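Pizarra blanca con soporte

La pizarra blanca con soporte es un tablero de escritura montado sobre una estructura con patas, usado en oficinas y aulas. A diferencia del modelo mural, puede cambiarse de sitio sin perforar paredes, por lo que es frecuente en salas divididas con mamparas de vidrio. 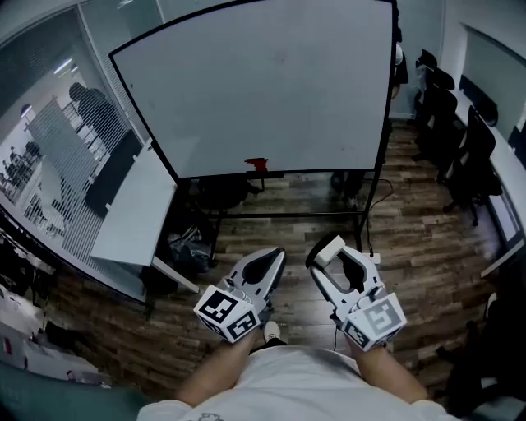 Sala de oficina con mampara de vidrio.

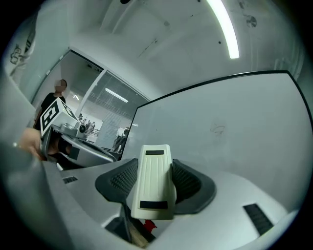 El marco suele ser de metal o de plástico, y un travesaño bajo da rigidez a las patas. El fabricante Badetti introdujo en noviembre un soporte regulable en altura; su serie Lanz admite tableros de 58 y 66 pulgadas. La superficie se limpia en seco, y los restos de tinta antigua se retiran con un paño humedecido en alcohol.

Véase también: Mampara de oficina, Rotulador, Rotafolio.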